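Enregistrer des démonstrations à deux bras : la tâche « plateaux »

Mise à jour : 28 septembre 2024

Ce guide s'adresse aux opérateurs qui enregistrent des exemples pour l'apprentissage par imitation sur un poste à deux bras. La tâche consiste à prendre un gobelet ou un bol et à le déplacer sur les plateaux. Les noms de menus sont ceux de Pinum, notre logiciel d'enregistrement.

1. Préparer la table

Posez les deux plateaux côte à côte, poignées à gauche et à droite. Répartissez ensuite les gobelets et les bols. Changez leur place à chaque épisode, de quelques centimètres au moins – un modèle entraîné sur une seule disposition ne saura rien faire d'autre. Laissez libre l'avant de la table. 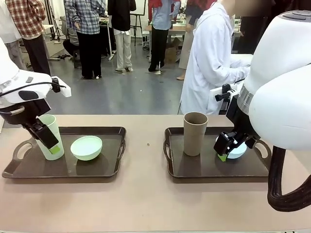
2. Vérifier les caméras

Ouvrez l'onglet Flux et contrôlez la vue fixe, puis les vues de poignet. Dans une vue de poignet, les deux doigts de la pince doivent être visibles en bas. Si un câble passe devant l'objectif, refixez-le avant de commencer. Nettoyez les objectifs avec un chiffon sec.

3. Enregistrer un épisode

Ramenez les bras en position de départ et lancez l'enregistrement. Approchez la pince par le dessus, doigts ouverts, et fermez-la sur l'objet sans le faire basculer. Marquez un arrêt de deux secondes une fois la prise assurée, puis déplacez l'objet. Gardez une vitesse régulière. Les hésitations se retrouvent dans les données et le modèle les reproduit.

L'autre bras peut travailler en même temps, à condition que les deux pinces ne se croisent pas au-dessus du même plateau. 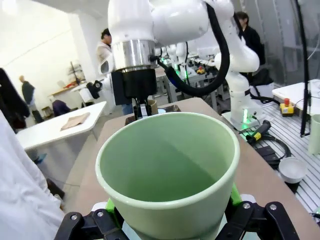
Le gobelet vert tenu entre les patins de la pince, vu depuis le poignet. L'autre bras est derrière.

4. Trier et étiqueter

Une série compte 40 épisodes, avec une pause après les 12 premiers. Relisez chaque épisode en vitesse rapide et donnez-lui l'étiquette « réussi », « repris » ou « à jeter ». Un objet lâché puis rattrapé va dans « repris ». Ne supprimez rien vous-même : les épisodes écartés servent à tester le filtre Viklund.

Nommez la série avec le code du poste et celui de la tâche, puis envoyez-la dans le dossier Jendcombe. L'envoi peut se faire pendant que vous préparez la série suivante.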